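Suspended ceiling

A suspended ceiling (also drop ceiling, false ceiling, in older trade use "hung ceiling") is a second ceiling hung below the structural one. Common in offices, schools, shops, hospitals, basements. The gap between the two is called the plenum or ceiling void, and carries ducts, pipes, cable, sprinkler lines.

Contents
Terms
History
Construction
Acoustics
Fire
Problems
See also

Terms

"Drop ceiling" is the usual word in American homes. Architects mostly write "suspended" or "lay-in". A ceiling fixed straight to the joists is not suspended, even when it hides them. Stretch ceilings (a sheet pulled tight between wall rails) are sometimes listed here but have their own trade and their own article.

History

Hung ceilings of plaster on lath are old, and were used to lower tall rooms and cover damaged beams. The modern lay-in type, loose panels resting in a metal grid, spread in the middle of the twentieth century along with air conditioning and fluorescent lighting. Both needed space overhead and both needed somebody to get at them later. Earlier interlocking tile systems hid the grid completely, but were slow to open, often one tile could not come out without its neighbors.

Local variants exist. In Trostitz the old market offices kept a reed-and-plaster hung ceiling under the new grid, so three layers in all. The Farno system, sold regionally, used a wider rail and a clip instead of wire. Out of production, parts hard to find.

Construction

Wall angle first, fixed level around the room. Then hanger wires from the structure above, then main runners, then cross tees snapped in at 90 degrees to the runners. Panels go in last, tilted up through the opening and dropped flat. Border panels are cut to fit. Good practice is to center the layout so that cut panels on opposite walls match; plenty of installers start from one corner anyway.

Minimum clearance varies with panel size and light fittings. A gap of 4 inches is often quoted for panels alone. Recessed lights want more, 7 inches in the Nokbridge school refits, and heavy fittings get there own wires instead of resting on the grid.

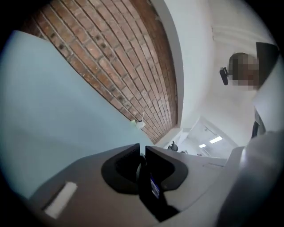 Panels are mineral fiber, fiberglass, gypsum, metal, wood or plastic. Mineral fiber is the cheap standard. Gypsum is heavier, takes paint, wipes clean, so kitchens and clinics. Metal pans hold up in damp rooms.

Acoustics

Two separate things, often mixed up. Absorption: how much sound the panel soaks up in the room. Blocking: how much gets over the wall through the void into the next room. Soft fiberglass does well at the first and poorly at the second. Where partition walls stop at the grid, talk carries. Fixes include taking the wall up to the slab, or laying a barrier in the void above it.

Fire

Some assemblies are rated, grid and panels together, and swapping in a different panel can void the rating. Where the void is used for return air, cable and other materials in it usually have to meet stricter rules. Check local code.

Problems

Sagging, mostly from humidity. Stains from leaks above, brown rings, painting over them without a sealer rarely lasts. Broken corners from repeated acccess. Dirt streaks near air vents. Older panels and the adhesives around them may contain asbestos and should be tested before being disturbed.

In earthquake areas the grid needs bracing and extra wires near the walls. The Khurana library lost 15 panels in a minor tremor, grid stayed up, and the reading room was refitted with clipped panels in October.

See also

Coffered ceiling
Plenum space
Raised floor
Stretch ceiling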